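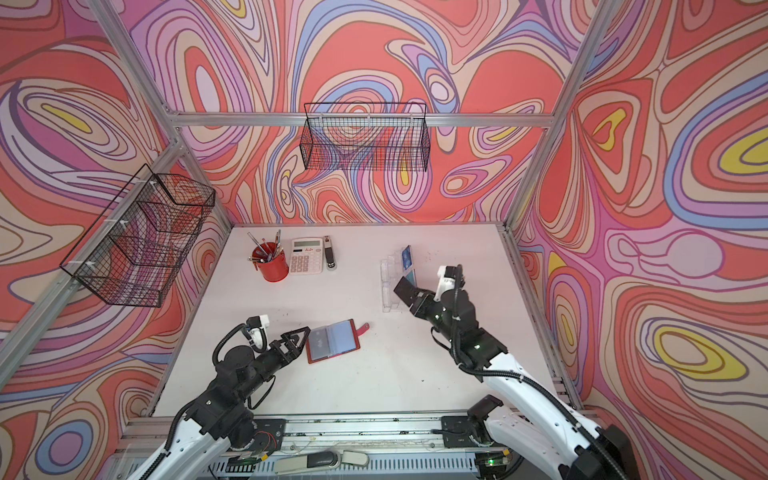

Woke at 6 with the firm intention of becoming a person who swims. I bought the pass to the Carkcombe pool in December, when I was full of pie and optimism, and have so far used it to scrape ice off the windshield. It does a decent job.

Got there before the parking lot was plowed. The woman at the desk looked at the pass, looked at me, and asked if I was here for the water aerobics. I said no, laps, in the voice of someone who has done laps. She gave me a locker key on a rubber band that stopped the blood to my hand.

There are three kinds of lane at Carkcombe, slow, medium and fast, and I picked medium out of vanity. I was passed by a man doing what I can only call a sidestroke. He was humming. Moved to slow, where I was passed by the water aerobics people walking to their end of the pool.

My plan said 1,000 yards. I did 2 lengths, rested, did a few more, and then spent a long while adjusting my goggles, a thing I'm getting very good at. The goggles are from Fitgate and came with a leaflet promising a seal like a second skin. My first skin now has two purple rings in it and it's nearly supper.

Afterward I was so hungry I drove straight to Bonerard and ate a cinnamon roll the size of a hubcap, then half of the one I'd bought to take home. By my math I burned off the icing. Maybe just the icing on one side.

Spent the afternoon on the couch with a heating pad, reading about people who swim in the ocean in February on purpose. One of them says the cold clears the mind. Mine was pretty clear this morning; the only thing in it was the wall at the other end.

Shoulders hurt, and so does some part of my neck I hadn't met before. Left my towel in the locker and came home with the key still on my wrist, so I'll have to go back tomorrow.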